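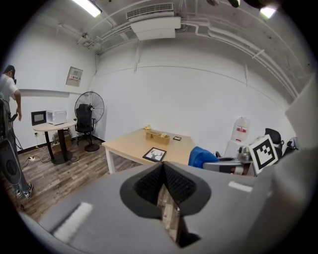

Aurel Buzatu would like it known that he never asked for a quieter dishwasher. What he asked for, in a letter to Arcombe last winter, was one that admits when it has finished.

Arcombe has listened, a little late. The Hundow goes on sale in October and ends each wash with one short tone, played once, at a volume you can set yourself. There is no tune. Earlier Arcombe models played 43 notes of something our engineers maintain was a waltz, and owners wrote in from as far away as Gudeta to ask how to stop it. Most of them had already tried a towel.

The Hundow has 7 programs, down from a number we would prefer not to print. Testing with 200 households showed that people use two of them, and that one of those two is whichever the machine was left on. The other five remain for customers who enjoy reading the manual, now a single folded sheet.

Other changes are modest. The cutlery basket comes out without a fight. The door stays where you leave it. The light on the front means the machine is running, and when it goes off the machine has stopped - a system we are told is popular with lamps.

The first 300 machines will be sold through Vimumex stores, with delivery and removal of the old appliance included in the price. Orders open on a Wednesday morning at nine, and the phone lines will be staffed by people.

Owners of the waltz models can have the sound switched off free of charge at any Vimumex service desk. Please bring the model number and leave the dishwasher at home.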